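Bench Safety Board > Standards and Practice > Home tasks
Thread: Draft rules for "domestic appliance" trials – am I the only one unconvinced?
Started by offaxis_len, 2019-05-13

offaxis_len
The Nakeck working group put its draft practice notes up for comment and I have read all of it, including the annex. It covers humanoids and mobile arms doing household jobs with ordinary appliances: laundry, dishwashers, fridges. Most of it reads like the old fenced-cell rules with the word "kitchen" pasted in.

My main gripe is section 4, contact with doors and lids. The draft says the operator shall "confirm the state of the appliance" before the hand gets within reach. Confirm how? Who writes it down? On a washer with two drums you have two doors, two latches and maybe laundry behind one and nothing behind the other. "State" has to mean something for each door or it means nothing.
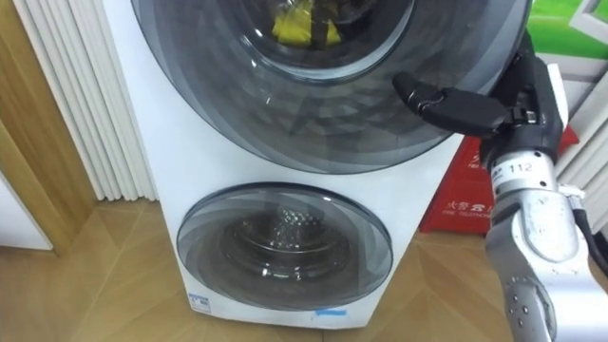 I would want four lines on a card: which door, latched or not, what is in the drum, power on or off. Signed before the arm moves. The draft has a whole page on sign wording and one sentence on this.

Second gripe, the force limit. They give 200 newtons as a ceiling for "incidental contact with furnishings" and never say where it is measured. At the fingertip? At the wrist? A glass door pushed at the rim and a glass door pushed in the middle are two different days at work.

tapewidth
You're reading it as a finished standard. It's practice notes. They say so on page one. The ceiling is there so people put a number in their controller at all, and plenty of groups don't.

Agree on the card, though. We do something close to it at Campos. One card per appliance, not per door, and I can already think of a run where that would have bitten us.

offaxis_len
"It's only practice notes" is what gets said right up to the day an insurer quotes it back at you.

Rocío Ccori
I was on the calls for section 4, so I'll take some of the blame. We had per-door wording in the February draft. It came out after two members said it would double their paperwork. I argued to keep it and lost.

On the force limit, the intent was at the point of contact. That should be in the text and I'll ask for it. If you send a comment through the form instead of only posting it here, I can point at it.

kneebend
My problem is section 6, tethers. It says the support line and cables "shall not impede the task." Fine. It says nothing about them getting in the way of the fall, and catching the fall is what the support is for. A standing humanoid with one arm stretched out to a door is leaning its weight toward the appliance. If the hand is on the door and the door swings, the load moves. I want to see a required slack figure and a required check with the arm at full reach. Checking it with both arms down by the sides tells you very little.

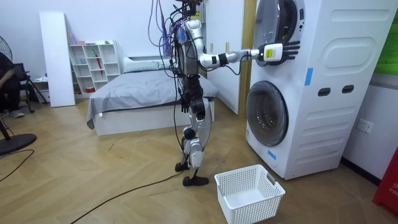
And then the floor. Section 6 only talks about overhead cables. Anything that runs along the floor behind the rear foot is a trip hazard for the machine as well as for people, and a robot taking a step back won't look down first. Same goes for things put down in front of the toes. A laundry basket is part of the task, so you can't ban it, but you can mark where it goes and where the feet go.

Our lab uses floor tape for the foot boxes. Takes five minutes.

tapewidth
Floor tape is fine until you ask the robot to walk to the washer from somewhere else. Then your foot boxes only cover the last step. I'd rather see a keep-clear strip the width of the stance along the whole path. Also, "required slack figure" will never work as one number for every hoist. Ask for the lab's own figure, with a drop check to back it up.

kneebend
Then say that in the notes. Right now it asks for neither.

greasegun4000
Unpopular view. All of this is theater. I have sat through 223 pages of guidance from one body or another in my working life and the thing that stops people getting hurt is one person with a hand on the stop button who isn't looking at a phone. You can sign all the cards you like.

offaxis_len
I don't disagree about the button. But the draft doesn't say where that person sits either. "A supervising person shall be present." Present in the building? In the chair next to the hoist? Does the person in the chair count if they're also running the logging?

Rocío Ccori
It was meant to be a dedicated person with the stop within reach and a direct view of the hand. I can see that it doesn't say that.

greasegun4000
There you go. One sentence. Print that and bin the annex.

tapewidth
Direct view of the hand is harder than it sounds. On a front loader the door swings out toward the robot, and once the fingers are past the rim and into the opening, whoever is off to the side or behind sees an elbow and a door. The moment I care about most is the moment with the worst view.

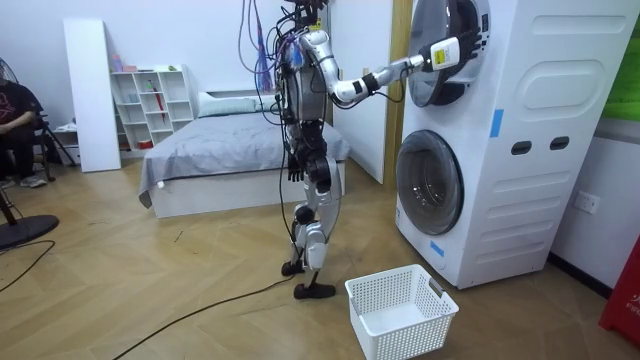
So either you let a camera feed count as "view," and then you have to talk about delay, or you make people move the chair. I'd take the chair. Usico's training sheet puts the supervisor on the side the door opens to and well outside arm reach, and it's the only document I've read that mentions door swing at all. It has other faults.

kneebend
The Usico sheet also tells you to pin the door open with a wedge. Which defeats the point if opening it is the task.

tapewidth
Yes, that's one of the other faults.

laundryday_q
Lurker here. I write test plans at Dullura and we're supposed to adopt whatever comes out of this, so a practical question. If a hand is inside the drum opening, does section 4 treat that as "contact with door" or as "reach into enclosure"? The enclosure rules need the appliance isolated. The door rules don't. We had two reviewers read the same paragraph and come back with opposite answers.

offaxis_len
Enclosure, in my reading. But the definition says "a space that can be closed while the end effector is within it," and somebody will argue that a door stopped by a wrist isn't closed.

greasegun4000
Pull the plug. If your task doesn't need the drum to turn, pull the plug and stop reading definitions.

Rocío Ccori
I'd read it as enclosure too, and for once I agree with greasegun. Some groups do need it powered, because the door lock or the panel is part of what they're testing. For those the notes should ask for a locked-out cycle and a written reason. I'll draft that. No promise it survives the call, given what happened to the per-door wording.

laundryday_q
Thanks. We'll isolate for now and I'll put the written-reason idea in our plan as an exception. Can somebody link the comment form? The one on the Nakeck page gives me a blank screen.

tapewidth
Try it with the ad blocker off. Worked for me the second time.

offaxis_len
Sent mine. Per-door card, where the force is measured, where the supervisor sits. Left tethers to kneebend, who is more annoyed about them than I am. I still expect the next version to have a longer page on signs.

kneebend
Tether comment is in. I asked for the full-reach check and the keep-clear strip, and left the slack figure up to each lab, with the drop check. You got your way on that one, tapewidth. I still think the foot boxes should be in there.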